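Stairwell Collection Walkthrough: Cleaning Tasks, Cernura Stair Site
Project: Sornance cloth-handling set
Month: January
Scope: 464 clips submitted, 173 reviewed for this sheet

Purpose of check: decide whether the stair clips are safe to keep recording and worth training on. I have doubts on both counts.
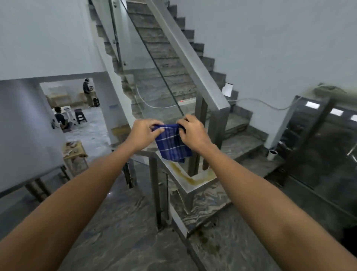

SECTION A: FOOTING AND REACH

A1. Both hands on the cloth, none on the rail for support
Status: OPEN
Comment: Zandetti's task card says "natural posture." Fine, but this is polished marble beside a stair. Keep both feet on the landing while the cloth is in two hands.

A2. Glass panel under the rail checked for movement
Status: PASS
Comment: Pushed by hand at the corner. No play.

A3. Cable along the wall secured
Status: FAIL
Comment: Still hanging in a loop. Marked "done" on the last sheet. Who looked?

A4. People in the next room told that recording is on
Status: PASS

SECTION B: FLOOR AND BUCKET

B1. Bucket out of the walking line
Status: FAIL
Comment: The landing is narrow. Move the bucket against the wall before each take and log it.

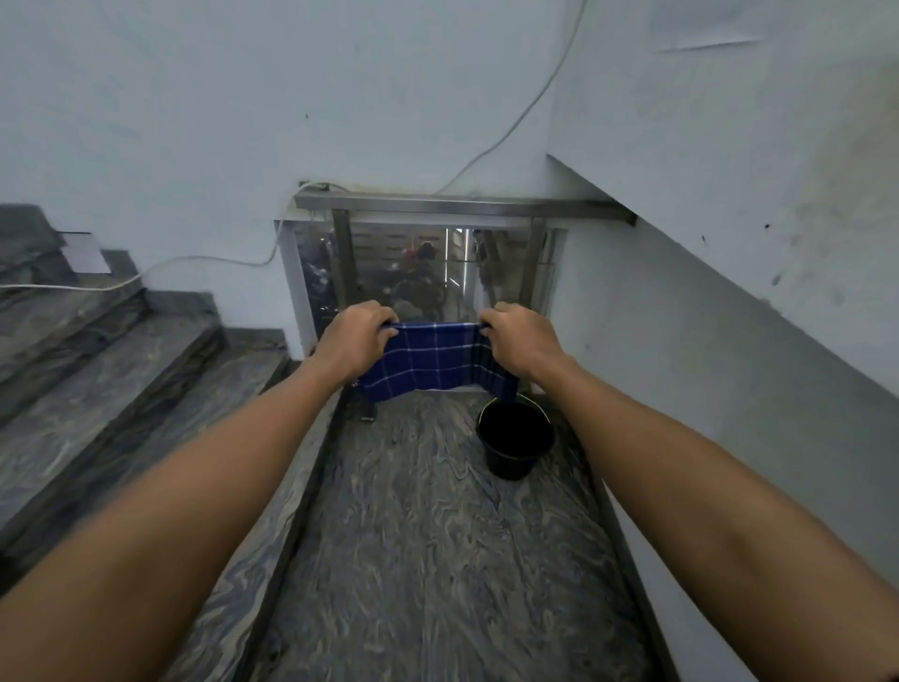 B2. Loose items off floor and steps
Status: FAIL
Comment: Montes wants clutter left in for variety. I'd like to see one result showing it helps before we ask people to step over it.

SECTION C: WORTH OF THE CLIPS

C1. Start and end of each action clear
Status: OPEN
Comment: 28 of the reviewed clips are labeled "wipe" with no wiping in them. Holding a cloth needs its own label.

C2. Agreement between labelers at 80 percent or better
Status: NOT SHOWN
Comment: Claimed in the summary. No sheet attached.

Hold new stair takes until A3 and B1 are closed.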